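# Petholm hand-held gripper comparison

The **Petholm comparison** is a series of trials in which two hand-held grippers, the Cirden and the Zonwood, were used for the same household tasks. It was prepared by Ignacio Doucet and Hidayah Liew at the Petholm workshop. The purpose was to decide which finger shape should be copied for the robot arm of the laboratory.

## Background

Before the comparison, Petholm used only the Cirden. Its fingers are stiff and close well on boxes and cups, but they often lose cloth. The Zonwood has softer fingers, and it was bought in June after Liew had read a report on folding towels. Both tools are held by a person and record the position of the hand, so that the motion can be given to an arm later.
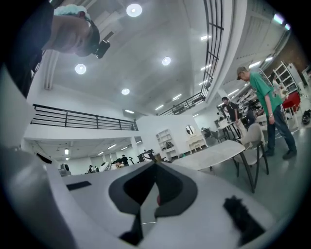

The first sessions were short. Doucet wanted each operator to learn both tools before any result was written down, and the practice recordings were deleted. In total 3000 recordings were kept. Operators were asked to work at a normal speed and to repeat a grasp when the object had slipped.

## Method

Each task was done with one tool and then with the other. The tasks were picking up a cup, opening a small bag, folding a towel and passing an object from hand to hand. The last task is the most difficult to record, as the fingers of the two grippers come close together and an arm or a sleeve can hide the other tool from the camera.

- The opening width was checked with a metal gauge at the start of each session.
- The clocks of the two grippers were compared before a handover task, and the recording was repeated if the difference was more than 2 frames.

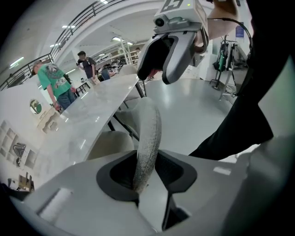 ## Tracking

The position of each gripper was calculated in two ways: from its own camera, and from a second camera at the height of the head. For the second way, black-and-white square markers are necessary. Liew preferred cubes to flat plates, for the reason that a flat plate is lost when the wrist turns. With a gripper in each hand, held in front of the body, the white cubes show their patterns to a camera looking down from above. The Rosenthal software, which reads these patterns, failed in 33 recordings, mostly in the towel task.
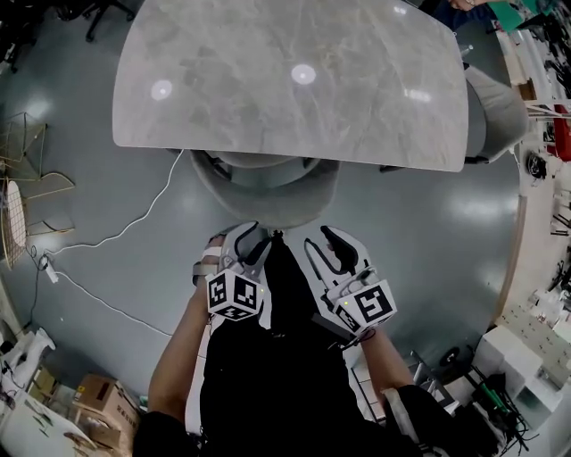 ## Results

The Zonwood was better with cloth and the Cirden was better with rigid objects. The handover task gave no clear difference. Doucet considered the grip force to be less important than the view of the camera, and he recommended to keep the stiff fingers and to change only the pads. Reflections were a separate problem. A polished tabletop like the one used here gives back the ceiling lights as bright round spots, and the software sometimes took such a spot for the corner of a marker. Liew later covered the table with a gray cloth and repeated the cup task.

The pads for the arm were still being made when the comparison ended.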